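Yellow fingers on handheld gripper drop the shirt halfway through a fold

hodbridge_bench
Posted 2019-01-06

We have a pair of handheld grippers with the yellow fingers. After 600 folds, one lets thin cotton slide out just as the hem comes up. I tightened everything that turns, plus one thing that wasn't meant to. What next?

guletex40
Buy new fingers.

slotted_and_tired
Before you spend money, wash the fingers. T-shirts shed lint, and a film of it makes a fine lubricant. Dish soap, old toothbrush, let them dry overnight. Then close the gripper on a strip of paper and tug. If it slides out on one side only, a finger is sitting crooked: loosen it, squeeze the pair shut, tighten it again while shut. Wipe the glass on the front too, with a dry cloth, and keep the soap away from it.

Swap the fingers between your two units before ordering anything. If the slip moves with them, they're worn. Mine lasted 2225 folds, the last few hundred out of stubbornness. Also, pinch up a proper ridge of cloth. A single flat layer will get away from a healthy gripper. I test on a white T-shirt spread out on the bed, one gripper holding the fold and the other at the edge of the cloth. 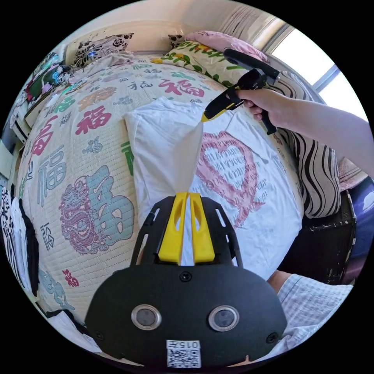
Go easy on the finger screws when you put it all back. Snug is enough, and I have the stripped threads to prove it.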